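**Abandoned game at Wallthorpe: replay, forfeit or let the score stand?**

**nkobzar**
Posting for a ruling discussion. Under-15 league match, Sunday, Wallthorpe. The center ref ended it with 19 minutes left after a parent came onto the field for the second time. Score was 2-1 to the home side. The parent belongs to the away side. Our rulebook has one paragraph on abandonment and it only covers weather and lighting.

The ref's report is complete and both coaches signed it. What would your league do?

**s_pylypenko**
Forfeit against the away club. The club is responsible for its spectators. Check your registration form, as most of them have a conduct clause even if the rulebook doesn't.

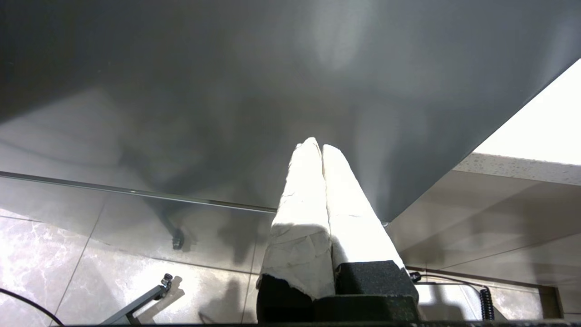

Ours is clause 7. It names spectators separately from players and bench staff, and that separation matters on appeal.

**T.Kuzmenko**
Disagree. A forfeit needs a written basis that the club had notice of. If the rulebook covers weather and lighting only, the disciplinary panel can fine or suspend, but the match result goes to the default, and the default is a replay.

Two questions:

1. Did the ref warn the away coach the first time, and is the warning in the report?
2. Did the ref ask the coach to remove the parent before ending the match?

If either answer is no, I would expect the forfeit to be overturned.

**nkobzar**
1. Yes, with the minute noted.
2. Yes. The coach asked the parent to leave. Parent walked to the parking lot and came back 9 minutes later.

**T.Kuzmenko**
Then the ref did everything by procedure and the report will hold. My point about the result is unchanged.

**neusa_leite**
I assign refs for the Grovora league. We had a gap like this and closed it with one sentence: "A match ended by the referee due to spectator conduct is forfeited by the club with which the spectator is associated."
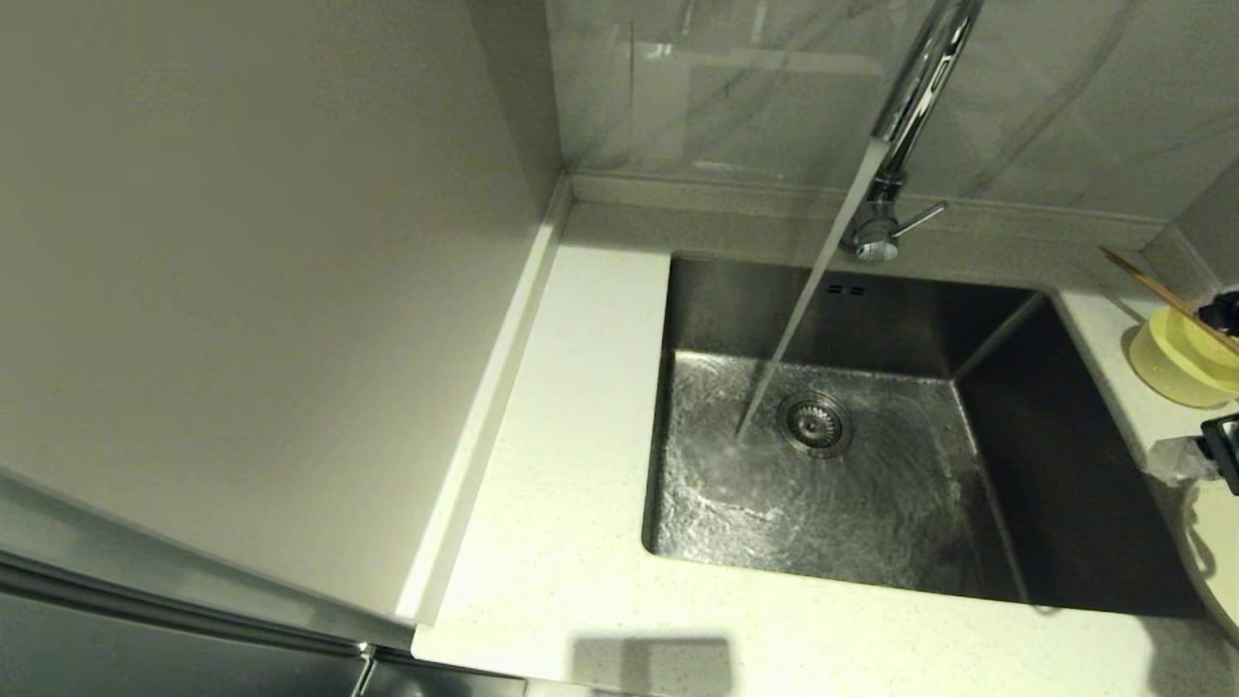
The weak part is "associated." Grandparents, neighbors, a cousin who follows both teams. We settled on whoever the coach identifies at the time, and the ref writes that name down before leaving the field.

**s_pylypenko**
And if the coach refuses to identify anyone?

**neusa_leite**
Goes in the report as a refusal. Separate fine.

**mhutsuliak**
Ref here, 32 games last season. Whatever you do with the score, put the suspension on the parent first. A replay with the same person on the touchline is one I would turn down.

**nkobzar**
Noted. The panel has the report and I've sent them the registration form too. It does have a conduct clause, but it says "members," and the parent isn't one.

**T.Kuzmenko**
Replay, then.

**s_pylypenko**
Check who signed the form. If a parent signs for a minor, some leagues treat the signer as bound by it.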